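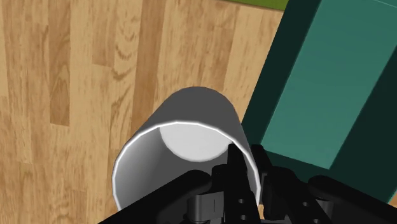

Chapter 3. Housing and Stress in the City

Many people who study health in poor neighborhoods begin with crime. In this chapter we begin with the home, and with the fear of losing it. A family which has received two eviction letters in one winter lives in a state of alarm, even when the street outside is quiet. The home itself may look pleasant, with a floor of narrow honey-colored boards and a dark swirl in the grain like a knot, and a visitor will not see from it whether the rent is paid. For this reason the researcher must ask, and must ask with patience.

Our main case is the Turnovdale study, directed by Lise Grewal. Her team spoke with 207 tenants in the Hiebert district, and 190 of them agreed to a second interview in February. The tenants described poor sleep, short temper and a habit of listening for steps at the door. Thanasis Galanis later read the same interviews and made an objection. He believed that the team gave too much weight to rent and too little to racial discrimination by landlords. We present both views, and the student should read the tenants' own words on page 75 before choosing between them.

Key terms: chronic stress, forced move, housing discrimination, tenant.

3 comments
Share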